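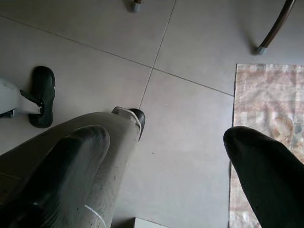

Figure 1. Gripper open over floor tile, with a patterned rug to the right and furniture legs beyond. Wrist camera view.

Planning and Budgeting for Automation Equipment
Session notes: floor-level handling
Rukhsana Dhanial
Revised 7/22/23

1. Scope

These notes cover the purchase plan for a small mobile arm working at floor level in furnished rooms. Selection of the arm itself was dealt with in the previous session. What follows assumes the arm is chosen and the rest of the budget is still open.

2. Survey the floor before asking for quotes

Figure 1 shows tile, grout lines, a runner and furniture legs within one short reach. Each of these can change a line in the specification. Record at least the following:
- floor surfaces, and the height of every step between them
- the narrowest gap between legs that the gripper must enter
- rug edges, including whether the rug is fixed down
- light level at floor height, with the lamps as they are normally left

Send the survey with the request for quotation. A supplier who has not seen it will quote for a flat, clear floor.

3. Fingers and pads are consumables

Pads that touch grout and dust are worn parts. They belong in the running budget, not the capital one. In the Rotura exercise the class allows 800 per year for pads, fingertips and fixings, and holds 2 spare sets on the shelf from the first day. Ask for the pad as a separate part number. If it is sold only as a bonded finger assembly, price the whole assembly.

Note the scuffed housing on the left-hand finger in Figure 1. Marks of this kind are cosmetic until they reach a mating face. Write the inspection interval into the plan and give it a named owner.

4. Comparing the two quotations

Stirneo quotes the gripper, wrist camera and cable as one item. Presau lists them singly and leaves out fitting. Bring both to the same basis before comparing:
- purchase price, delivered
- fitting and calibration
- spares for the first year
- training
- downtime while a part is on order -- up to 6 weeks under the Presau terms

Downtime is the line most often left blank. Cost it at the daily rate used in the December worksheet.

5. Work for next time

Complete the comparison table for both suppliers. State which costs are capital and which are running. Attach your floor survey as a single page, with gap widths in millimetres.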